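Clearing the Table: A Study in Small Leftovers
Project report, Tove Thoroddsen and Innes MacKinnon
2020-11-28

Our question was simple enough to get approved: when people clear a table, what do they miss? We asked 37 students to tidy a white tabletop and wrote down whatever stayed behind. This came to 443 bits, most of them smaller than a lentil and many of them once a lentil.

Large things went first. Plates and cups got moved with great confidence, while scraps were treated as part of the furniture. Innes wanted a category called "wilfully ignored", but our supervisor preferred "residual" - so residual it is.

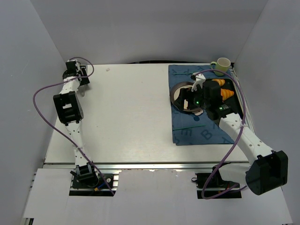

The back of the table was our worst area. People wipe in an arc from where they stand, and the arc stops short of the wall. A tabletop can be mostly bare, with a round dish over on the right, and still have one tiny pinkish scrap near the rear edge. We scored any scrap that size as 2 out of 3 for annoyance. Tove thinks it deserved a 3. The scoring sheet will be revised in December, when we repeat the test with a longer cloth.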